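Medallion tablecloth

A medallion tablecloth is a printed table covering with a single large ornament, usually an oval or round scrollwork surround enclosing a bouquet, and smaller floral clusters toward the corners. A bordered edge and a lattice ground are common.

Sellers often describe the pattern as "Victorian". The claim is weak. Kiran Joshi, who compared 32 printed cloths, found none with a documented source earlier than the factory catalogs they were sold from. The name "Norkach oval" – repeated on many shopping pages – has never been traced to any workshop. 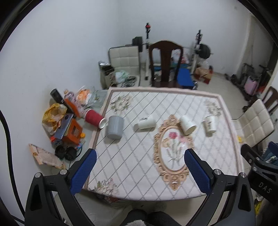
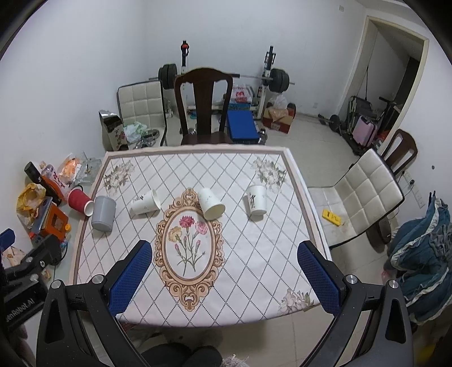

Medallion cloth with a carnation bouquet and dotted lattice, with paper cups lying on it.

Carnations are said to be the traditional flower for the center, though Mirjana Popescu counted them on only 4 of 18 cloths she examined. Advice that the medallion must sit at the exact middle of the table is likewise recent, and appears to come from product leaflets.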